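Cleltus Home Services
About Us

Cleltus is a household tidying and room care company. We look after the rooms people live in every day: bedrooms, sitting rooms, small apartments and the single room that has to be all of these at once. Our clients include families, older residents living independently, and owners of furnished rentals.

The company was founded under the name Sinar as a two-room office above a fabric store, with a short list of clients on the same street. The present name was adopted when the firm merged with Ata, a laundry and bedding service. The laundry side of the business still carries the Ata name on its bags and receipts. In the past year our teams completed 3437 home visits in 1029 households.

What We Do

Our regular service is the room visit. A team arrives with its own cloths, liners and gloves, and works from the small things to the large. Wrappers, peels, plastic film, used tissues and fruit packaging are collected first, into a basin or bin kept within reach of the bed or table. Surfaces are cleared and wiped next. Bedding is straightened or changed after that, and the floor is done last.

We use the household's own basins and bins wherever they are suitable. Clients have generally chosen a place for them, and we return them to that place when the visit is over.

Personal items are not moved from one room to another. Anything found on a bed or table that is not plainly waste is set to one side for the client to look at. This applies to buttons, thread, loose stuffing, receipts and medicine packets – teams are instructed to ask before discarding any of them.

Bedding and Fabrics

Bedding care accounts for a large part of our work. Quilted mattresses are vacuumed along the seams and aired with the covers folded back. Comforters and bedspreads are shaken out, checked for loose stitching and laid in the order the client prefers. Tablecloths and small table covers are lifted with their crumbs inside them and shaken outdoors.

Items sent to Ata for washing are listed on a slip, and a copy is left in the home. Delicate trims and printed cushion covers are washed separately at no added charge.

Training

All staff complete the Nghiêm course before their first visit. The course consists of 151 short exercises in sorting, folding, wiping and making beds, carried out in furnished rooms. It was revised last December to add material on sorting food packaging, which had previously been treated as a single category. Staff repeat the section on bedding every second year.

Rooms of Every Kind

Homes differ, and our working methods allow for it. A double bed, a low table and a basin may be all that a room holds, or there may be armchairs and side tables to work around.

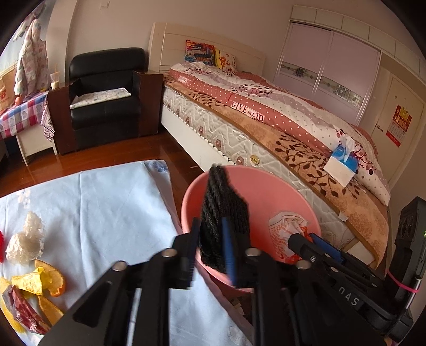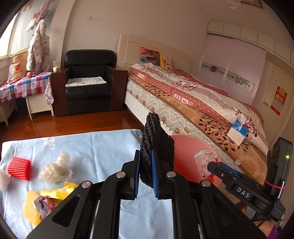
Picking up around the bed, with the pink basin for waste.

Service Area and Inquiries

Room visits are available throughout the city and in the townships to the north. Rooms of up to 2000 square feet in total are booked as a single visit; larger homes are quoted separately. The office is open from 8 a.m. to 5 p.m., and messages left after hours are answered the following working morning.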